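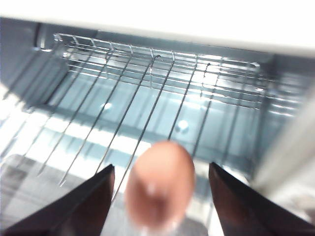
Is it worth paying extra for an extended warranty on a countertop oven?

Asked by mapleside_dan

Mine was on sale at Gastlow and the kid at the register offered me a 2 year Hutine protection plan on top of the maker's one year. He said "everything" was covered. I've heard that word before. The pamphlet is mostly pictures of smiling families. Has anybody ever gotten money out of one of these plans?

Leire Peñalver

Skip it. Small ovens are cheap enough that the plan eats up a big part of the price, and the stuff that goes wrong early is usually covered by the maker already. Read the start date too. A lot of these plans run from the day you buy, so your 2 years may really be one extra year, and you paid for both.

I did buy a plan once, for a Drutness dehumidifier. When it quit, they wanted the original receipt, the serial number and a "proof of proper maintenance." For a dehumidifier! I sent what I had and got a letter saying the fan was a wear part. The compressor would have been covered, they said. Of course the compressor was fine.

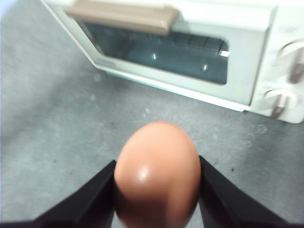
So before you sign, ask for the full terms and look for the words "wear," "cosmetic" and "at our discretion." If the store can't hand you the full terms, that tells you plenty. Also check your credit card. Some cards add time to the maker's warranty for free, but read that fine print as well, I wouldn't trust the brochure.

gutterball200

I always get them and never had a problem

tomk_upstate

gutterball, have you ever filed a claim? Never having a problem is what they're counting on.

To the original poster, I mostly agree with Leire. The one time I'd think about it is a big appliance where a house call alone runs $200. Even there I'd rather put the money in a jar. My brother-in-law swears by the Ortuño plan on his fridge, but all he ever got from it was a replacement door shelf, and he waited until October for it.

If you already paid, look for a cancellation window on the back page. Get the refund in writing and keep the email.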